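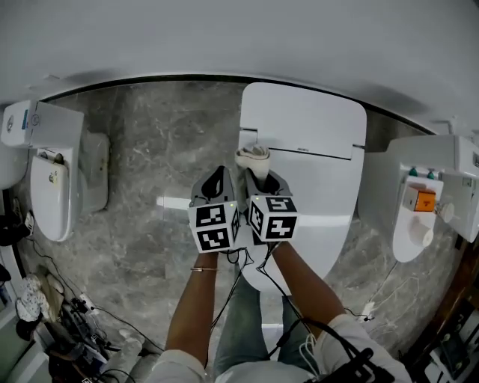 Folded white cloth over the closed lid of a smart toilet.

Brarneo Showroom Toilet Cleaning Log

README for the log, the surface guide and the fixture list

Maintained by Edgardo Malabanan. Surface guide by Florante Umali.

Overview

Brarneo is a written log of cleaning work on display toilets at the Navarro bathroom showroom. Each entry covers one surface on one fixture, such as a lid, a seat, a control unit or the outside of a bowl. The log has 1,402 entries for 33 fixtures. Most of the fixtures are smart toilets with a powered seat. The rest are standard two-piece and one-piece toilets kept on the floor for comparison.

Display toilets are not plumbed for use. The log is about dust, fingerprints, sticker residue, water spots from demonstration units and scuffs from shoes and carts. It has nothing to say about bowl stains, scale under the rim or disinfection. If you need those, this is the wrong log.

What is in the folder

entries.csv: the log itself, one row per surface per cleaning
fixtures.csv: one row per fixture, with body type, lid type and position on the floor
surfaces.txt: the surface guide, including the names used in entries.csv
cloths.txt: the cloths in use and how they are folded and washed
CHANGES.txt: corrections and renamed surfaces

All files are UTF-8. The CSV files use commas and have a header row. Free text is in double quotes. There are no images in the download.

Columns in entries.csv

There are seven columns.

fixture_id: matches fixtures.csv
surface: one of the names in surfaces.txt
before: what was on the surface, in the cleaner's words
cloth: dry, damp or damp then dry
passes: number of times the surface was gone over
after: clean, better or same
note: anything else, often empty

A pass means going over the whole surface once, start to finish. Rubbing back and forth on one spot does not add a pass. Write it in the note instead.

Surface names

The names follow the way the staff talk about the fixtures, so they do not always match the manufacturers' parts lists.

lid_top is the outside of the closed lid.
lid_hinge is the strip where the lid meets the control unit or the tank. It collects more lint than any other surface in the log.
seat_top and seat_under are the two sides of the seat ring.
control_unit is the housing behind the seat on smart models. Seams and printed marks on the housing are included.
side_panel is for separate control panels attached at the side of the seat.
tank_front and tank_top apply only to fixtures with a tank.
button covers any flush button or lever.
base is the outside of the bowl down to the floor.
floor_edge is the line where the base meets the floor tile.

Older entries used "back" for both lid_hinge and control_unit. Florante went through these and split them where the note made it clear which one was meant. The ones that could not be split are marked back_unclear and should be left out of any count by surface.

How a fixture is cleaned

Turn the seat power off at the strip before using a damp cloth on a smart model. Leave the plug where it is unless the cord is in the way. An automatic lid will try to open if it is powered and somebody stands close to it, and wiping a moving lid puts strain on the hinge.

Fold the cloth in half twice so that it makes a flat pad. Start with the lid closed. Wipe lid_top from the hinge toward the front edge, then turn the pad over and do the hinge strip by itself with a clean side. Glossy lids show streaks under the ceiling lights, so finish with a dry side and look at the lid from a low angle.

Open the lid and do seat_top, then raise the seat for seat_under. Close everything again before starting on the control unit. Use a cloth that has been wrung out well. Water should never run into the seams. Wipe along a seam, not across it, and pick out lint with a dry corner.

Do tanks from the top down. Press lightly around buttons. Labels that belong on the fixture, including rating labels and energy labels, stay on. Price stickers and shipping film come off. Residue from a sticker is logged as "glue" in the before column.

The base comes last, with a separate cloth. The same cloth can be used for floor_edge. Do not bring it back up to the lid.

Cloths

The regular cloth is plain white cotton, hemmed, with no pile. White shows when a side is used up. Microfiber was tried for a while and worked well on lids, but it caught on the corners of side panels and left blue fibers at the hinge. Entries from that period have "mf" in the note.

Cloths are washed without softener. Softener left a film on glossy lids that took two extra passes to remove. The product used for sticker residue is Skorik, the citrus one, put on the cloth and never sprayed on the fixture. It should not be used on printed marks. One brand mark on a control unit was dulled this way in December, and the entry is still in the log with a note.

Known problems

111 entries have an empty before column. Most come from the first weeks, when the form allowed it to be skipped. The after value in those rows is still usable, but it does not tell you what was removed.

The word "clean" was used more generously by some people than by others. A lid with light streaks is clean in some rows and better in others. We did not try to fix this.

Fixtures get moved. The position in fixtures.csv is the current one and may not be where the fixture stood when a given entry was written. Fixtures close to the front entrance pick up more dust than those along the back wall, so be careful about comparing models by number of passes.

White fixtures make up almost the whole log. The two black models are in fixtures.csv, but they were on the floor for only a short time and their entries are few. Nothing here should be used to say how dark glaze or matte finishes behave.

Names of cleaners were removed from the note column. Initials may remain in a few rows. Tell Edgardo if you find any and he will take them out.

Opening the files

Any spreadsheet program will read the CSV files. Import fixture_id as text, or the leading zeros will be lost. The staff use the Mastora form on a tablet to add entries, and the column order matches that form. If you add columns of your own, put them after note.

To get all the hinge work on smart models, filter surface to lid_hinge and join to fixtures.csv where lid_type is powered or soft_close_powered.

Corrections

Send corrections to Edgardo with the fixture_id, the surface and the row number. Questions about surface names go to Florante. Changes are added to CHANGES.txt with the old value kept beside the new one.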